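# Modero 2 field binoculars

I've sold optics for a long time, first out of my garage and now out of the shop on the harbor road in Posudport, and the Modero 2 is the pair I end up handing people most often. It's an ex-service style binocular, built for border posts and coast watch crews, and it's made by Pesonen to the same pattern they supply in olive green to the patrol people. Mine come in black or olive, same insides.

I like them because they're simple! Fixed power, individual eyepiece focus, a rubber coat that takes a beating. You set each eye once, and after that anything past 40 yards or so stays sharp without you fiddling with the wheel (there isn't a wheel). If you're watching a ridge line, a boat, or a plane coming in low, that's just what you want. If you're watching wrens in a hedge, buy something else and I'll happily point you to it.

**What you get**

- Modero 2 binocular, black or olive
- Padded neck strap and a spare set of strap clips
- Gromano hard case with belt loop
- Lens caps, front and back, tethered
- Printed card for the range scale in the left eyepiece

The range scale scares people off, and it shouldn't. You pick something you know the height of, read how many marks it covers, and look it up on the card. I took nearly an evening to get used to it and I'm not quick with numbers. My friend Cormac Ní Bhriain did his time as an army lookout and he does it in his head, which is annoying to stand next to.

Weight is the one thing I'd warn you about. They're heavy, and by the end of a long walk you'll know you've got them on. I swapped mine to a chest harness last July and haven't gone back. The harness isn't in the box, but I keep them in stock, so add a note to your order and I'll put one in and send you the price first.

The older Modero had a compass in the right barrel. Pesonen dropped it for this one. A few of you have written to me cross about that, and I do still have 18 of the old model on the shelf, all unused, olive only. Ask before you order because they're not listed on the site.

Every pair gets checked by me for alignment before it goes out. Guarantee is 2 years on the optics and the seals. Straps and caps wear out, so those aren't covered, but spares are cheap and I've got a drawer full of them.

Page updated 27 January 2020.

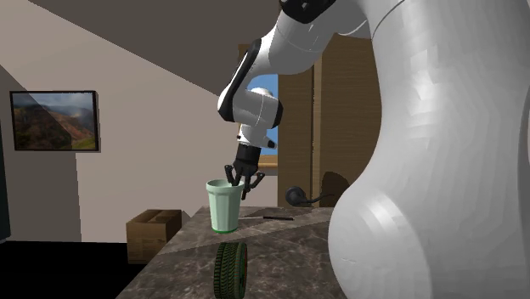 **Can I wear glasses with the Modero 2?**

Fold the rubber eyecups down flat and most people with glasses get the full view. If your frames sit a long way off your face you'll lose a little around the outside, so try a pair in the shop first if you can get here.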